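The founder of Dustside likes to start with the bag.

"People think sorting begins with the stuff," she says, shaking one open with a snap that makes the dog leave the room. "It begins with a bag you can see into. If I could change one thing in every house in Kasatville, it would be that!"

She has run Dustside, a home-clearing service, out of a narrow storefront on Moroz Street since she left her job at a bakery supply warehouse. In that time she has helped empty 300 homes, most of them apartments with one good closet and one terrible one. She remembers the terrible ones fondly.

"There was a hallway closet with 70 gift boxes in it, all empty, all saved. I loved that closet. We were done by lunch and the owner was dancing in it."

Her method is simple enough to learn in a morning. Soft things go in bags, hard things go in bins, and paper waits until last — "paper makes people sit down and read." Bags stay on the floor while they fill. She never packs one to the top, and she wants a hand's width of empty film left for the knot.
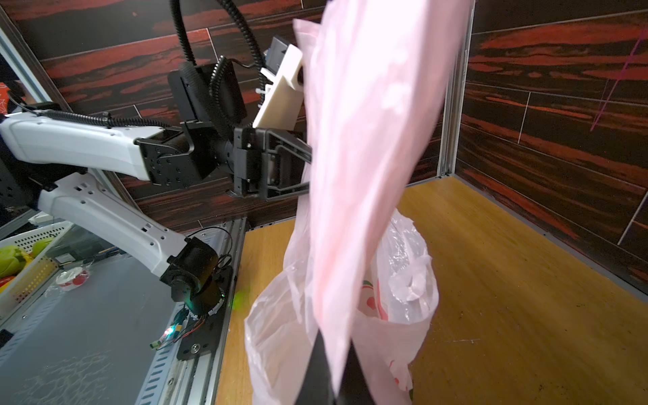 A translucent pink bag, pulled up tall with its lower half resting on the floor.

The color matters to her more than I expected. She used to buy black bags by the case, and twice a winter coat went out with the trash. Now pink means donate, clear means keep, and black is for garbage only.

"You walk past a pink bag and you can still sort of see what's in there," she says. "A sleeve, a bit of pattern. You get one more chance to change your mind, and then you tie it and feel great."

She orders them in cartons of 400 and is cheerfully picky about the film. Too thin and it splits on a shoe heel. Too thick and it won't settle around what's inside, so you end up hauling air down the stairs. She shows me her knot, a plain overhand pulled low, and makes me do it four times until mine holds.

In April she starts a weekend class at the Plernance community hall. Everyone brings one drawer, contents included. She'll bring the bags.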